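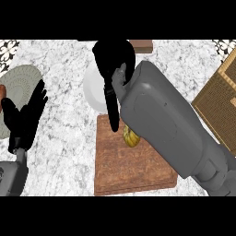
Sarier 项目仿真环境中的双臂台面作业。砧板上为一只带棱的黄色瓜类蔬菜。

## Sarier 项目双臂台面作业设备购置计划进入论证阶段

Gostside 研究中心设备与预算办公室供稿

五月,中心设备与预算办公室会同 Sarier 项目组,完成了双臂台面作业平台购置计划的初步编制工作。该计划拟在 Grinduldale 园区建设一套用于食材整理、器皿取放和简单备餐操作研究的实体平台,与项目组现有的仿真环境配套使用。现将计划的主要内容、经费安排原则、论证程序以及各部门需要配合的事项通报如下。

### 一、立项背景

Sarier 项目自启动以来,全部操作任务均在仿真环境中开展。项目组搭建了以厨房台面为主的虚拟场景,在其中配置双机械臂和多指末端执行器,并放置盘子、砧板、编织托盘、蔬菜等常见物品,用于任务编排、动作规划和策略训练。截至本期通讯定稿,仿真任务累计运行已达 4000 小时,任务脚本、物体模型和评分程序均已纳入中心的统一版本管理。

仿真工作为项目积累了较为完整的基础,但部分研究问题已无法继续在仿真中得到可靠答案。项目组在年度自评中列举了下列情形:多指末端执行器与表面不规则物体接触时,摩擦与形变的参数对结果影响显著,而参数本身缺少实测依据;双臂在狭小台面上同时运动时,线缆、外壳和安装支架所占用的空间在模型中多有简化;长时间连续运行所造成的关节温升、指尖磨损和标定漂移,在现有仿真环境中没有对应的模块。

基于上述情况,项目组提出购置实体设备的申请。设备与预算办公室受理后,认为该申请符合中心设备发展规划的方向,同意列入下一预算年度的论证清单。列入清单并不代表经费已经落实,最终安排以评审会意见和中心批复为准。

### 二、购置范围

计划所列设备分为主体设备、配套设施和易耗品三类。

主体设备包括两台机械臂、与之相匹配的多指末端执行器、控制柜以及急停与安全监测装置。项目组要求两台机械臂为同一型号,以便共用备件、共用标定流程,并减少操作人员的培训负担。末端执行器须能够握持手柄类工具,也须能够抓取盘子边缘和外形不规则的蔬菜。采购说明书中不指定品牌,只写明负载、重复定位精度、通信接口、防护等级和可更换部件的要求。

配套设施包括作业台、安装底座、照明、相机支架、供电改造和网络布线。作业台的台面材料尚未确定。仿真场景采用的是带灰色纹理的白色大理石台面,项目组希望实体台面在颜色和反光特性上尽可能接近,以便比较视觉算法在两种环境下的表现。办公室在初审中提出,天然石材自重较大,对楼板承载和底座固定均有额外要求,建议项目组同时提交一种较轻材料的备选方案,并附上表面反光情况的对比资料。两种方案将一并提交评审。

易耗品包括指尖护套、清洁用品、砧板、餐盘、托盘以及各类食材样品。此类支出单项金额不高,但消耗频繁,以往项目中常有在主体设备到位之后才临时申请的情况,给报销和库存管理造成不便。本次计划要求将易耗品按季度编列,与主体设备同步上报。

### 三、经费编制原则

办公室在审核本计划时,重申以下编制原则,并请其他拟申报大型设备的部门参照执行。

第一,按全周期成本编列。申报材料应覆盖设备从采购、运输、安装、验收到运行、维护、校准和退役的各个环节。设备的计划使用年限统一按 5 年计算。仅列购置价格的申请,办公室将退回补充。

第二,预留不可预见费用。不可预见费用按主体设备与配套设施合计金额的 10% 编列,单独列示,不得与易耗品或差旅费用合并。动用该项费用须提交书面说明,经办公室核准后方可支出。年度结束时未使用的部分由中心收回,不结转为项目组的其他经费。

第三,区分一次性支出与经常性支出。软件许可、延长保修、年度校准服务等按年度支付的项目,应列入经常性支出,并注明起止月份。以往有个别项目将首年服务费计入设备价款,次年续费时缺少预算科目,只能从其他经费中调剂。为避免此类情况,采购合同中应将设备价款与服务费用分别列明。

第四,人员时间计入成本。设备安装调试期间,项目组需投入技术人员配合供应商工作。该部分工时虽不直接形成采购支出,但会影响同期的研究进度,应在申报材料中如实反映。Sarier 项目组已按此要求编制了调试阶段的工时表,并对同期仿真任务的安排作了相应调整。

第五,备件按关键程度分级。凡更换周期较长、缺少后将导致整套平台停用的部件,应在首批采购中配备;可从市场上及时购得的部件,不要求提前储备。项目组初步将末端执行器的手指组件、指尖护套和通信线缆列为首批备件。关节减速装置是否列入,取决于供应商能够承诺的供货周期,待询价结果明确后确定。

### 四、购置方式比较

在初步编制阶段,项目组与办公室共同比较了三种取得设备的方式。

其一为一次性采购整套平台。该方式合同关系简单,验收责任明确,设备之间的接口由供应商统一负责。其主要问题在于首年资金压力较大,且整套方案一经确定,后续更换末端执行器的余地有限。

其二为分期采购。首期购置机械臂、控制柜和安全装置,次期购置第二套末端执行器及部分传感设备。该方式可以将首期的使用情况反馈到次期的技术要求中,资金安排也较为平缓。需要注意的是,两期之间型号可能更新,供应商应以书面形式承诺接口兼容。办公室倾向于这一方式,但保留评审会作出其他选择的余地。

其三为租赁。办公室就此征询了 Fairweather 设备服务公司的意见。该公司可提供机械臂的中期租赁,并负责租期内的定期保养。租赁适合任务边界清晰、使用时间有限的项目。Sarier 项目计划对末端执行器安装部位进行改装,并需要长期保留同一设备的标定数据,与租赁合同中设备原状返还的条款存在冲突。经协商,项目组同意将租赁作为过渡方案保留,仅在主体设备交付推迟时启用。

三种方式的测算表已随申报材料一并提交。测算采用同一组使用强度假设,评审人员可以直接对照。

### 五、仿真结果在计划编制中的使用

本次计划的一个特点,是将已有的仿真工作用于设备规格的确定。以往编制设备需求时,技术指标多参考产品手册或同类项目的经验,部分指标偏高,造成资金占用;也有指标偏低,设备到位后不敷使用。Sarier 项目组利用现有的台面场景,对若干规格问题作了预先检验。

在工作半径方面,项目组在虚拟台面上设置了不同的物品摆放方式,将圆垫、盘子、砧板和编织托盘置于台面的各个位置,检查两台机械臂能否在互不干涉的前提下到达。检验结果表明,机械臂底座的间距对可用作业区域的影响大于臂长本身。据此,项目组放弃了原先提出的加长型机械臂需求,改为要求底座安装位置可调。这一调整降低了对作业台和底座的承载要求,也缩小了安全围护的范围。

在遮挡方面,当机械臂斜向越过砧板时,臂体会遮住砧板上的一部分区域以及后方的盘子,单一视角的相机难以持续获得完整信息。项目组因此在配套设施中增列了侧向相机支架,并要求支架的安装孔位在作业台加工时一并预留。若待台面安装完成后再行开孔,石材方案下的加工费用和破损风险都将明显增加。

在末端执行器方面,仿真中所用的黑色多指手能够完成较多类型的握持,但关节数量较多,维护工作量相应增大。项目组提出,两台机械臂是否均需配置多指手,可以在分期采购的框架下进一步研究。首期可在两侧配置相同的多指手,以便与仿真结果直接对照;次期根据任务统计,决定是否增购结构较简单的夹持装置作为替换件。

在物品清单方面,仿真场景中的物品将作为实体物品采购的参照。盘子、砧板、托盘应选用尺寸稳定、可重复购得的规格,避免因批次差异影响实验的可比性。食材样品不作尺寸统一要求,但需登记品种、到货时间和存放条件。项目组认为,瓜类蔬菜表面带棱、外形不一,对抓取的要求较高,适合作为常备样品。

办公室提请注意,仿真检验只能作为规格论证的依据之一,不能代替供应商的出厂测试和中心的现场验收。采购说明书中的各项指标,仍须以可在实物上测量的方式表述。

### 六、场地与安全准备

平台拟安装于 Grinduldale 园区的综合实验用房。该用房现有供电和通风条件基本满足要求,给排水需作局部改造。场地准备的主要事项如下:

- 核定楼板承载,并就两种台面材料分别出具意见;
- 增设独立供电回路,控制柜与照明分开供电;
- 划定设备运行区与人员通行区,安装联锁装置;
- 设置食材存放与清洗区域,与电气设备保持隔离;
- 完成网络布线,保证相机数据的本地存储与备份。

安全方面,平台运行时人员不得进入机械臂的活动范围。凡涉及刀具或其他尖锐工具的任务,须另行提交操作方案,未经批准不得在实体平台上开展。首期调试仅使用无刃工具和替代物。急停装置应在操作位和入口处分别设置,并纳入每月检查。

食材的使用还涉及卫生管理。用于实验的食材一律不得食用,实验结束后按园区规定处置。与食材接触的砧板、餐盘和指尖护套应标明用途,不得与公共用具混用。项目组须在平台启用之前提交清洁规程,规程应当包括液体溅落时的处理办法和停机检查的要求。

### 七、评审办法

评审采用 100 分制,由技术必要性、经费合理性、使用效率、维护条件和开放共享五个方面组成。各方面的分值在评审通知中公布,申报材料应逐项回应。

技术必要性主要考察现有设备和仿真手段能否满足研究需要。申报单位应说明哪些问题必须借助实体设备解决,并提供相应的前期工作。Sarier 项目组拟提交仿真运行记录和参数敏感性分析作为佐证。

经费合理性主要考察询价是否充分、测算口径是否一致。主体设备须取得多家供应商的书面报价,报价应注明有效期、交付条件和付款方式。因技术原因只能向单一来源采购的部件,须附专项说明。

使用效率主要考察机时安排。申报单位应按月列出计划机时,并说明空闲时段的安排。对于与既有设备功能重复的申请,评审人员可以建议合并或共用。

维护条件主要考察人员配备与备件安排。每套平台须有专人负责,并有替代人员。供应商培训应在验收之前完成,培训记录作为验收材料的一部分存档。

开放共享方面,中心要求大型设备在保证本项目任务的前提下,向其他部门提供机时。项目组已提出初步方案,拟在平台稳定运行后开放部分时段,用于抓取、双臂协调和视觉定位等方向的研究。使用部门自行承担易耗品费用,并遵守平台的安全与清洁规程。仿真环境将先于实体平台开放,申请机时的部门应先在仿真中完成任务验证,提交运行记录后再预约实体设备。

### 八、合同与验收要求

为便于后续执行,办公室就合同条款提出若干要求。付款应与交付、安装、验收等节点相对应,不得在到货前支付全部价款。合同应写明控制接口文档的提供范围,以及软件升级后对原有接口的支持期限。供应商如需远程接入设备进行诊断,须遵守中心的网络管理规定,每次接入应有记录。

验收分为到货验收、功能验收和连续运行验收。到货验收核对型号、数量和外观。功能验收按采购说明书逐项测量。连续运行验收要求平台在典型任务下持续工作,期间出现的停机、报错和人工干预均应如实登记。典型任务由项目组从现有仿真任务中选取,经办公室确认后写入合同附件,供应商在投标阶段即可据此评估。

质量保证金为合同价款的 5%,在保修期满且无未决事项后支付。保修期自连续运行验收合格之日起计算。改装末端执行器安装部位可能影响保修责任,项目组应在改装前取得供应商的书面同意,并将改装图纸交办公室备案。

### 九、后续安排

申报材料目前处于部门会签阶段。会签结束后,办公室将组织现场踏勘,核对场地条件与配套设施清单,再提交评审会审议。评审通过的项目进入采购程序,需要补充材料的项目可在同一预算年度内重新提交一次。

请各有关部门配合做好以下工作:

- 财务部门核对经常性支出科目,提出服务费用的列支意见;
- 园区管理部门提供用房的承载、供电和给排水资料;
- 信息部门就数据存储容量和远程接入管理提出要求;
- 有共享使用意向的研究部门填写机时需求表,注明任务类型、所需末端执行器和预计使用月份。

机时需求表可在中心内网设备管理栏目下载,填写后由部门统一报送,不接收个人单独提交。需求表仅用于测算使用效率,不作为机时分配的承诺。已在其他项目中申报同类设备的部门,请在表中注明,以便办公室统筹考虑。

有关购置计划的书面意见,请送 Gostside 研究中心设备与预算办公室。关于仿真环境和任务脚本的技术问题,请通过 Sarier 项目组公用邮箱联系。评审结果和采购进展将在后续各期通讯中刊登。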